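Clota Street Linen Swap Is Back, and I Have Opinions About Pillowcases

10/28/25

Well, it's happening again! The Clota Street linen swap is coming back in January, and if you read this page last winter you already know I'm a little too excited. I got the call from Areeba Dhanial last night while I was draining pasta, and I said yes to helping before she'd finished the sentence (the pasta was overcooked, my own fault).

For anyone new in town, the swap works like this. You bring clean bedding you don't use anymore, you get a ticket for each piece, and you trade the tickets for somebody else's clean bedding. No money changes hands at the tables. Last winter 218 people came through the door of the old Abbasi furniture store, and by noon the line went past the bakery. I went in with four flat sheets and came home with a quilt so heavy my husband asked if it was load-bearing.

The big news this year is the space. Abbasi has been sold and the new owners want to start work on the roof right after New Year's, so the swap is moving over to the Platance building, second floor, up the wide stairs. There is an elevator, and yes, it works. Mudassar Hashmi manages the building and he rode it up and down with me on Friday with a hand truck and two boxes of books to prove it. The room is bigger than the old one, with windows down one side and a real coat rack, which I have been begging for. My coat spent most of last year's swap on the floor under the duvet table.

Parking is the one thing I'm grumpy about. The lot behind Platance holds 60 cars and the dance school uses a lot of it on Saturday mornings. Mudassar says the church lot across the road will be open to us until two, so try there first if you're coming early. If you can walk or take the bus, do that. The number nine stops right at the corner.

Now, what to bring. Sheets, blankets, quilts, comforters, towels, curtains and tablecloths are all welcome. Things need to be washed and folded, and please please pin the sets together. I lost a good half hour last year to one woman's fitted sheet, which had wandered off to the towel table and was living its own life there. Write the size on a scrap of masking tape too. A folded queen and a folded full look exactly alike, and I say that as someone who has taken the wrong one home twice.

Pillows are new this time. They were off the list before, mostly for space, and people asked about them all day long. Humaira Khokhar, who ran the intake desk last year and is running it again, agreed to try a pillow table as long as everything on it is clean, dry and in decent shape. Bed pillows, throw pillows, those long ones people hug, she'll look at all of them. If it smells like a basement it's going home with you. She's very nice about it, but she will hand it back!

I'm bringing some of my own, and I've been going through the closet all week deciding. I had no idea how many I owned. There were pillows in there from two apartments ago, and one from a couch we gave to my cousin. I've also gotten sort of hooked on the ones with trim. My grandmother put ruffles on everything, including a toaster cover, and I spent years being embarrassed by it, and now I see a ruffled edge and my hand just goes out.
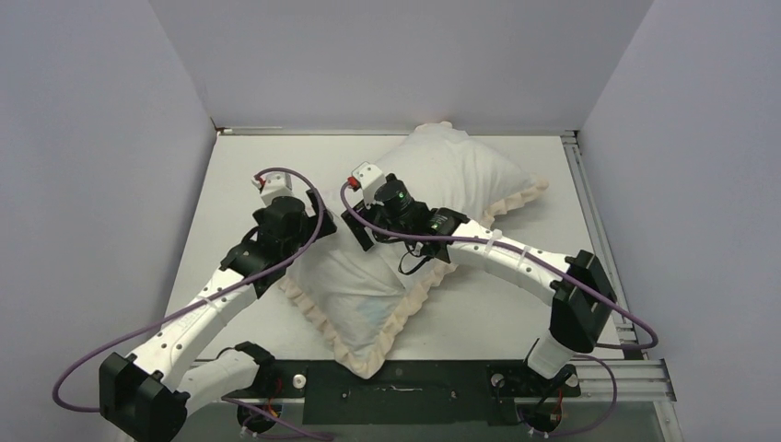 Anyway, if you have feather pillows, air them outside on a dry day before you pack them up. Hammad Lodhi at the laundromat told me he's happy to run them through the big dryers for swap people at half price the week before, with a couple of tennis balls thrown in to break up the clumps. Bring your own tennis balls. He had a basket of them last year and they all walked away.

The swap will have a mending corner again, over by the windows where the light is good. Rizwan Naqvi is bringing two sewing machines and says he can do hems, loose seams and zippers while you wait, but no full quilts, so don't even ask him. Last time someone showed up with a king-size patchwork missing an entire side and he was there until dark.

Leftovers go to the shelter on Gukness Avenue, same as before. They took about 3,000 pieces from us last year, and their laundry room needed most of a month to get through the stack. This year they've asked for fewer curtains and more twin sheets and bath towels. So if you're standing in front of your closet wondering what to part with, start with the twins. My kids are both in full beds now and I've been hanging on to their old dinosaur sheets for sentimental reasons, but I think it's time.

We're also short on helpers for Friday night setup. The job is carrying tables, hanging the size signs and eating the samosas Areeba brings, and you'll be done by eight. For Saturday we need people to fold. If you're the kind of person who can fold a fitted sheet into an actual rectangle, I'd love to meet you and stand next to you and learn something.

Doors open at nine and close at one. Drop-off starts the Wednesday before, from four to seven, at the side entrance to Platance, and you can pick up your tickets right then so you don't have to wait in the intake line on Saturday. To sign up to help, leave your name at the bakery counter or call Areeba, whose number is on the flyer in the bakery window.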